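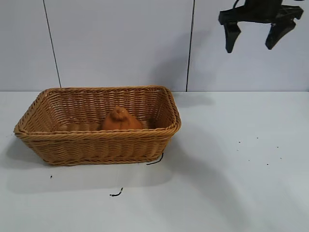
Fig. 1. Basket task, two-finger gripper open, orange-brown item in the basket.

**Gripper comparison, working meeting**
March 1, 2022, Fliddale lab
Chair: Driss Ezzat. Present: controls, mechanical, and test groups. Llewellyn joined by phone.

**1. Notes from February**
Accepted with one correction: the payload figure for the Unel hand should read 542 g.

**2. Basket trials**
Test group reported on the black two-finger gripper with tapered fingers. The run was 200 attempts on the woven basket with one item inside. Failed grasps: 32. Of these, 7 were stops triggered by contact with the rim. The remainder were missed or dropped items, not yet sorted by cause.

Mechanical noted that the sloping walls leave less room near the bottom than at the rim, and asked for results split by item position. Test group has the positions logged but not in the same file as the outcomes. To be merged.

The Unel hand has not been run on this task. Its adapter plate does not match the current wrist flange. A new plate is on order.

**3. Cable routing**
The gripper cable loops upward from the top of the hand. Controls wants the loop length fixed and written down before the two hands are compared. Agreed. Llewellyn asked whether a strain relief clip could go on the mounting body. Mechanical will check clearance at full wrist rotation.

**4. Work surface**
Wire offcuts and small specks are on the tabletop. Table to be wiped down before each block of trials and the step added to the run sheet.

**5. Controller settings**
Closing force stays at the present value for both hands. A proposal to tune each hand separately was discussed and deferred until the Fadovley controller is installed.

**Actions**
- Test: merge position and outcome logs; sort remaining failures by cause.
- Mechanical: clearance check; fit Unel adapter plate on arrival.
- Controls: record cable loop length.
- D. Ezzat: revise run sheet and circulate.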